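### 3.2 Collecting demonstrations

All demonstrations were gathered with hand-held grippers, without a robot arm in the loop. An operator carries the tool by hand, performs the task, and the wrist-view camera records video for the whole episode. Collection took place in May at two sites, the Jinano workshop and a smaller room at Kerkimport. We used six grippers of the same design, and each operator kept the same tool for a full session so that calibration errors could be traced later.

Before each session the operator recorded a short mapping clip, moving the tool slowly through the room with the jaws open. The clip is used to build the map against which all later episodes from that session are localized.

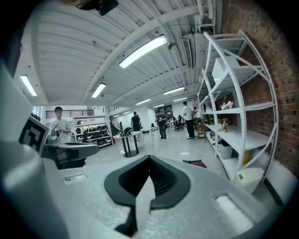
**Figure 2.** View from the hand-held gripper in the workshop, with a square marker on the inner face of the finger.

Localization proved to be the main source of lost data. An episode was dropped if tracking failed for more than five frames in a row, and most failures came when the camera faced a bare tabletop at close range. Large rooms gave fewer problems than we expected. The rows of ceiling lights, the brick wall and the filled shelving in Figure 2 offer fixed features at several depths, and these stay in view during most reaching motions. People are a weaker cue – they move between the mapping clip and the episode – so features on them were masked out before matching. Gripper width is read separately, from the finger markers, and does not depend on the map.

Episodes that passed the tracking check were trimmed and labeled in Traltell, our annotation tool. Operators worked in blocks of 14 episodes and changed the starting layout of the objects after each block. Two reviewers then watched every episode and removed those in which the task was left unfinished. The remaining set, which we call Fu, is used for all training runs in Section 4. Mapping clips are stored with it but are not used as training input.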